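Print this article | E-mail this article

Slotting (warehousing)

Slotting is the practice of deciding where each product in a warehouse should be kept, usually with the aim of cutting the distance walked by pickers. The term covers both the first layout of a new building and the later moving of stock as demand changes, which is often called re-slotting. It is sometimes sold as a branch of automation, although most slotting is still done with a spreadsheet and a floor plan, and many of the claims made for the more elaborate kinds have not been tested outside the sites where they were first put forward.

Basic principle

The usual starting point is to place the products that are picked most often nearest to the packing area, and the slow ones at the back or on high shelves. Stock is commonly sorted into A, B and C classes by number of picks. The classes are a convenience. Where one ends and the next begins is a matter of taste, and two planners given the same order history will often draw the lines in different places.

Number of picks is a better guide than number of units sold. A product that leaves the building by the full pallet once a month may have high sales and hardly ever be visited. Older textbooks do not always make the distinction, and some software still ranks by units unless told otherwise.

Other factors

Weight, size and fragility also have a say. Heavy items are normally kept between knee and shoulder height, whatever their sales. Food is kept apart from cleaning products, and goods that look alike are kept apart from each other to reduce picking mistakes. Items often ordered together may be placed side by side, an approach known as affinity slotting.

Affinity slotting is widely praised and poorly supported. In warehouses where most orders contain a single line it can do nothing at all, and in others the pairs that show up in the data tend to be popular products that would have been close to one another anyway. Pairs based on a short run of orders may also be chance. Planners who use the method seldom report how many of their pairs were still pairs a season later.

Static and dynamic slotting

Under static slotting each product has a fixed home, which changes only when somebody reviews the layout. Under dynamic slotting the home changes often, in some systems every night, on the basis of recent or forecast orders. Between the two lies a large middle ground of sites that have fixed homes on paper and a good deal of overflow in practice.
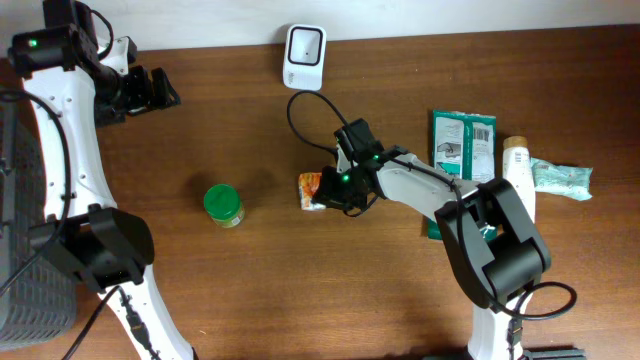 Two robot arms at a wooden tabletop.

The case for dynamic slotting rests on the saving in walking time. The case against it rests on the cost of the moves, a figure that sellers tend to leave out. Every move needs a person or a vehicle, takes up an aisle while it is done, and opens the way to errors in the stock record. Experienced pickers also lose the benefit of knowing where things are, though how much that knowledge is worth is disputed, and it probably matters less where a scanner directs each step.

A fair comparison would set labour spent on moves against labour saved on picks over at least one full year, with the same products and the same order mix. Few published comparisons do so. It is more common to measure a few weeks before the change and a few weeks after it, often with a seasonal peak on one side of the line and not on the other.

The Windolwood trial

The case most often quoted in the trade is that of Windolwood, a distribution centre run by the wholesaler Golton. In August the site re-slotted 300 fast-moving products using Zatik, a planning package, and the supplier later reported a 15 per cent fall in walking distance per order.

The figure has been repeated many times without its background. Walking distance was worked out by the software from the floor plan and was not measured on the floor. Catriona Crichton, then the operations manager at the site, said in a talk to users of the package that hours worked had "hardly shifted", and that 2 aisles had been so badly blocked during the moves that orders were picked by hand list. Her remarks do not appear in the supplier's account.

Kirsty McIver, a lecturer in logistics, has argued that the result says more about the old layout than about the new one. Windolwood had not reviewed its slots since opening, and in her view nearly any sensible rearrangement would have given a gain of the same kind. The supplier has replied that the package found moves a planner would have missed, but it has not said which they were.

Measures

Several scores have been put forward for judging a layout. The best known is the Rennie score, which divides the shortest possible walking distance for a set of orders by the distance under the present layout. A score of one would be a perfect layout. The weakness is in the top half of the sum: the shortest possible distance can only be estimated for a warehouse of any size, and different packages estimate it differently. Scores from two systems should therefore not be compared, although they regularly are.

Simpler measures include lines picked per hour and the share of picks made from the nearest bays. Neither isolates slotting from staffing, order size or congestion. Putting all the fastest products in one small area will improve the second measure and may well harm the first, as pickers queue for the same shelves.

Limits

Slotting matters most where pickers walk to the goods. In goods-to-person systems, where trays are brought to a fixed station, placing still affects waiting time, but the gain is harder to see and is often handled by the system's own controls. In very small stores a planned layout may be out of date before it has paid for the afternoon spent moving boxes.

Last revised: June 17, 2018

Print this article | E-mail this article

Related articles
ABC analysis
Batch picking
Cross-docking
Goods-to-person picking
Order profile
Pick path
Replenishment (warehousing)
Wave picking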